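The Robot That Learned When to Stop and Ask

I got to the lab before nine on a Monday, which was a mistake, because Stefaniia Nechyporuk doesn't switch anything on until she's had her second coffee. So we stood in the kitchen and talked about cups.

She has a lot to say about cups! Her group at Prundero has spent most of a year teaching two-armed robots to tidy, sort, pour and stack, and the cup, she told me, is where most of their ideas go to die. A box has corners. A cup has a thin rim, a slippery inside, and a habit of tipping over if you bump it at the wrong height (I do this myself, weekly, and I have had a lot more training than the robot).

The method I'd come to see is called Miranda, and the idea behind it is easier than I expected. Most robots that learn from people do it by copying. Somebody steers the arms through a job, over and over, while the cameras record, and a computer model learns to connect what the cameras see with what the arms should do next. That works nicely until the robot lands in a spot that none of the recordings cover. Then it guesses, and a wrong guess puts it somewhere even less familiar, and so on until something ends up on the floor.

Miranda adds a second opinion. Alongside the model that picks the next move, there are several smaller ones, all trained a bit differently, and they each make their own prediction. When they agree, the arms keep going. When they start to disagree, the robot slows down and stops, and a person steers it through just that tricky bit. Those few seconds go into the next round of training. Then you do it again.

"People think we need more data," Stefaniia said. "We had piles of data. Ninety percent of it was the arm moving through empty air."

By the time she'd rinsed her mug I was itching to see it go. Her colleague Natanael Bittencourt was already at the mat, fussing with the cups, moving one a finger's width to the left, frowning, moving it back. He says he doesn't have a system. I watched him for a while and he absolutely has a system.

What I liked most, once things got going, was how much of the interesting stuff happens in a tiny space. An arm can swing across the whole mat and the models hardly argue at all. It's down at the rim, with the fingertips close to the edge and the wrist blocking half the view from overhead, that they begin to bicker. Natanael had the disagreement score up on a laptop as a wiggly green line, and I found myself watching that instead of the robot, like somebody following a ball game on the radio. 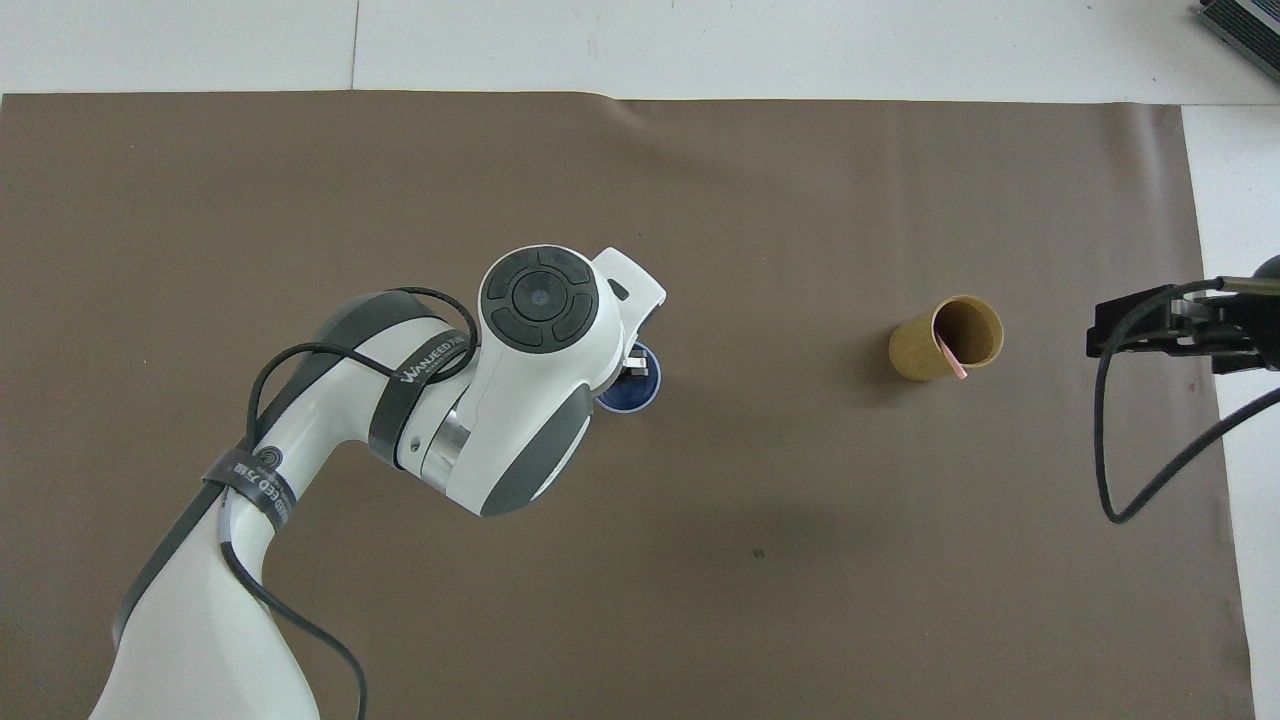
So does it work?

Better than I'd have guessed, with some grumbling to follow. The team started with 200 full recordings of people steering the arms through a set of cup jobs. Then they ran 3 rounds of the stop-and-ask routine, and kept only the short corrections. For comparison, they trained a plain copying model on 400 full recordings and no corrections at all. The Miranda version, with its smaller pile, dropped or knocked over fewer cups in testing, and it did especially well when the cups were put in places it hadn't seen before.

The part that made me sit up was the human time. All those corrections added up to around 56 minutes of somebody's hands on the controls. I've spent longer than that looking for a parking spot.

Now the grumbling

Annick Wong, who runs a robot learning group at Plonness and read an early draft of the results, likes the method but isn't ready to throw a party. Her worry is the cases where all the little models agree and all of them are wrong. "They went to the same school," she told me over the phone. "Of course they give the same answer." If every recording was made on the same kind of surface under the same lights, the models can be very sure of themselves together and still miss.

Stefaniia doesn't argue with that. She showed me a run where the arm closed its fingers on nothing, lifted nothing, and carried it carefully to the other side, with the green line flat the whole way. She has watched that clip many times and she still winces.

They're trying two fixes. One is to mix up the training more, with different lighting and different mats. The other is Solange Rocha's project, which adds the feel of the grip to the vote, so that a hand that ought to be holding something and isn't will count as a disagreement. She hopes to have first numbers in October, and she made me promise not to call it a sense of touch. It reads how far the fingers have closed and how hard the motor is working, and she'd like it left at that.

My turn at the controls

Before I left they let me do a correction. The arm slowed over a cup, the line jumped, and Natanael pointed at me. I'd pictured something grand, and what I got was two handles and a foot pedal. I nudged the wrist down, went too far, came back up, squeezed, and got it on the second try. My hands were sweating.

"That one goes in," Natanael said, and saved it.

I asked whether they wouldn't rather throw it out, wobble and all. He said the wobbly ones are useful, as they show the robot how to get back from a bad spot, and the smooth experts in the lab hardly ever end up in one. I'm choosing to take that as a compliment. He was already bending over the mat again, shifting a cup a finger's width to the left.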